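Hjaltadóttir house museum in Stemavdale, worth the detour with only one afternoon?

Posted in Small Museums and Galleries, April, by pimpernel_walks

We've got one free afternoon in Stemavdale before the evening boat and I keep going back and forth on the Hjaltadóttir house, the sculptor's old home with the studio at the back.

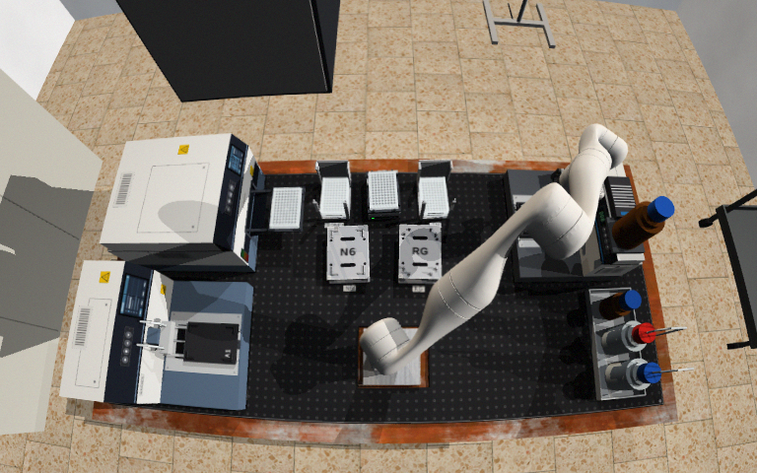 Guidebook gives it two lines. Says "intimate", which could mean charming or could mean one room and a gift shop. We'd be coming in on the morning bus, so there by noon or so, boat goes at 9 in the evening. My partner likes gardens, isn't bothered about sculpture. I'm the other way round. Things I can't find out anywhere:

Do you need to book? The website has a calendar but every day is grey when I click on it.

Is it walkable from the harbour with a dodgy knee? The map makes it look flat and I don't trust it.

Is the upstairs open? Read somewhere it was shut for repairs but the post was old.

Also is the Skenetti gallery any good as a back-up if it rains. Thanks in advance, sorry for the long post, typing this on a train.

marrowfat

Go. Easily the best thing in town and hardly anyone bothers with it.

Booking: no, not in spring. Calendar is grey for everybody, it only works for groups. Just turn up and ring the bell by the side gate, not the front door. We stood at the front door for ages like lemons. Someone comes eventually. Tickets were 18 each when we went, cash or card, and that includes the studio and the garden. There's a cheaper ticket for the garden alone, so your partner could do that, but the studio is the bit you'd both want to see I think.

Walking: the map is lying. Flat along the harbour, then you turn up by the chapel and it's a proper hill, cobbles, no handrail until near the top. With a bad knee I'd take the number 9 bus from the ferry office. It stops at the top of the lane and you walk down to the house, much kinder. Coming back you can go down through the orchard, that path's gravel and not nearly so steep. Sit on the wall halfway if you need to, everyone does.

Upstairs was open for us. Bedroom, a little reading room, and the long window she had put in so she could see who was coming up the lane. The stairs are narrow and they ask you to leave rucksacks in the hall. Didn't go up in the loft, don't think you can.

The studio is left more or less as it was, so they say. Plaster everywhere, half finished heads on shelves, her coats still on the hooks. No ropes, you can walk right round, just don't touch. I'd give it an hour and then another hour in the garden if it's dry. The small bronzes are out among the currant bushes and there's no map for them, which annoyed my husband and delighted me.

Tea room is two tables in the old wash house. Does a very good almond cake. Shuts at 4 so eat first and look after.

Skenetti: fine. Modern, warm, clean loos. Wouldn't cross the road for the paintings but that's me.

oldferryroad

Never been in but we drove past. Looked closed. Parking is terrible round there.

tansy_and_rue

Mostly agree with marrowfat but a few things are different now, I went last month.

The side gate bell is broken. There's a note with a phone number on it and if you ring, they come down. Signal's poor in the lane so stand up near the bus stop to do it. The card machine was also not working, so bring cash. Nearest cash machine is back down at the harbour which is no fun if you've only just got to the top.

Upstairs: half open. Reading room yes, bedroom no, they're doing the floor. They didn't say when it would be finished and the ticket is the same price either way. I still thought it was worth it. The reading room has her sketchbooks in a glass-topped table and they turn the pages every so often, so what you get is pot luck. I got a page of goats.

One thing I'd disagree on, an hour for the studio is too long if one of you isn't keen. It's a smallish room and it's cold, stone floor, no heating at all. Take a jumper. Half an hour was plenty for my sister and she then went and sat in the garden quite happily for the rest of it. The garden is better than I'd been led to expect, lots of old pears trained against the wall and a long bed of hellebores. Ask for the planting list at the desk, it's a photocopy, they don't put it out.

If you like her work do look for the big piece as well, it isn't at the house. It's in the entrance of the Pimard building, the old cannery on the quay, free to walk in until six. Stands 500 paces from the ferry steps according to the leaflet, I can't say I checked. It's the seated woman with the net. You can do that on the way back to the boat and there's a bench right in front of it so good for the knee.

Skenetti I liked more than marrowfat did!! The permanent rooms are dull, yes, but they have prints downstairs and a very decent shop. They catalogue everything with little numbers, and number 655 is a tiny Hjaltadóttir drawing of a hand that most people walk straight past. End wall, next to the fire door. In rain I'd do that, the Pimard piece, and skip the house garden.

Suggested order for you: bus up, house first, cake before 4, orchard path down, then the quay. Leaves loads of time for supper before the boat. The fish place by the steps fills up early so put your name down as you go past.

Comments

pimpernel_walks: Brilliant, thank you both. Cash and a jumper it is. Partner is sold on the pears.

marrowfat: Sorry to hear about the bell, it was on its last legs when we were there. And I take it back about Skenetti, never saw the hand drawing, very cross with myself.

gullwatcher: Is the number 9 running all day now? It used to stop over lunch.

tansy_and_rue: There's still a gap between one and two, so if the morning bus is late you might have to wait. Café opposite the ferry office is ok for a sit down.

saltmarsh_jo: Dogs allowed in the garden on a lead, not in the house. Just incase anyone is looking for that.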